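**树莓冷藏和交货的问题,想听听各位的经验**

**Liv Rustad** 发表于 2018年7月28日

大家好!我家在 Aasen 种树莓,今年头一回自己联系零售商,没走合作社。第一批发了700公斤,对方收了,可是扣了我一笔钱,说果心温度偏高。我采完两个多小时才进冷库,心里也知道慢了些,但这几天人手实在凑不齐(孩子们都拉来帮忙了)。想问问各位,采后预冷你们都怎么安排?
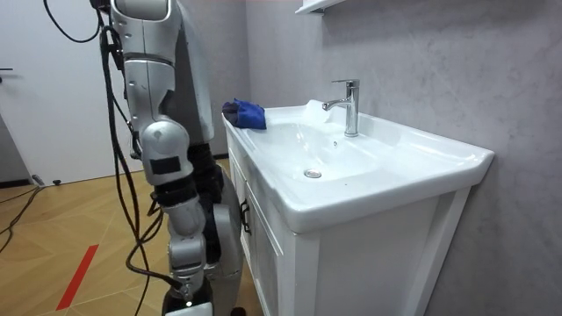
还有一件事,合同里写的是“到货温度”,没写在哪儿量、量几盒。司机说开门就量了最外面那一板,我觉得有点冤。

**Gaëtan Bailly**

Liv 你好,先别灰心,我第一年被扣得更惨!我的做法是早上五点开采,九点以前收工,每装满一板马上送预冷间。温度一定自己先量一遍,写在交货单上,让司机签字。

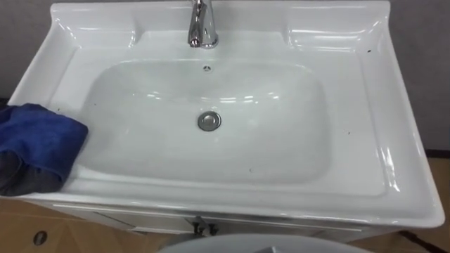
Bo-ram Myung 不太同意,说签字用处不大,司机只管运,收货方照样按自己的表来;她劝 Liv 趁早把合同补一条,写明抽三盒取平均。

**Gaëtan Bailly**

补合同当然好,可小户哪有那么大面子呢?我跟 Overia 谈了一个冬天才改了一句话。签字至少能说明出门时是好的。

**Aslak Berge**

两位说的都有道理,我插一句。我们村几家合起来租了一间预冷房,一季大约2000欧,分摊下来比被扣的钱少多了。Liv 要是附近有邻居也种浆果,不妨去敲敲门,喝杯咖啡慢慢聊,我们当初就是这么聊成的。

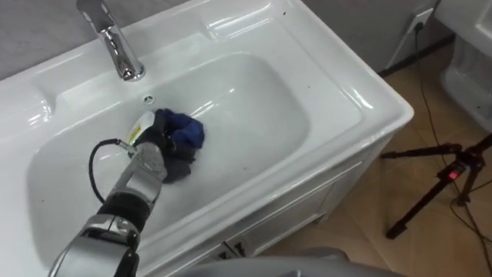

*洗手盆,蓝色和深灰色的布*

**Liv Rustad**

谢谢大家,真是暖心!隔壁种蓝莓的那家六月还问过我冷库的事,我今晚就过去坐坐。合同我也会试着提,Bo-ram,那条“三盒取平均”你方便把原文发我看看吗?

**Bo-ram Myung**

方便的,晚点私信你。我还是觉得别太指望司机那张单子哈。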